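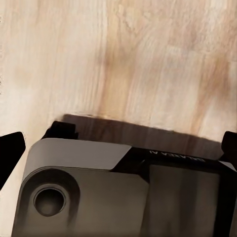
Pale wood with a honey-brown streak.

I have now owned the 14-gallon planted tank for long enough to have opinions, and most of them concern snails.

They came in on a clump of java moss from Dinesh Pant, who swore he had rinsed it. Dinesh rinses things the way my kids wash their hands. I saw one snail on the glass in September and thought it was cute. I named it Negi. There are now too many Negis to tell apart, and they all come out at 4 in the morning, when I am apparently the sort of person who checks.

The club forum offered the usual help. Umesh Khurana told me to stop overfeeding, which I took personally. Yogesh Bajpai told me to buy assassin snails, and someone in Iltuvville posted 1,084 words on copper and why I must never let it near my shrimp. I read all of it standing up in the kitchen.

So I cut the food back to every other day and started putting a slice of blanched zucchini in at bedtime. In the morning I lift it out with whoever is attached. The shrimp resent this – they had plans for that zucchini – but the glass does look clearer, and the betta has stopped looking like a loaf.

I still haven't bought the assassins. The shop wants me to take six, and I know how that goes: a year from now I'm writing this same post about them. The moss is doing great, by the way. Dinesh has asked for some of it back.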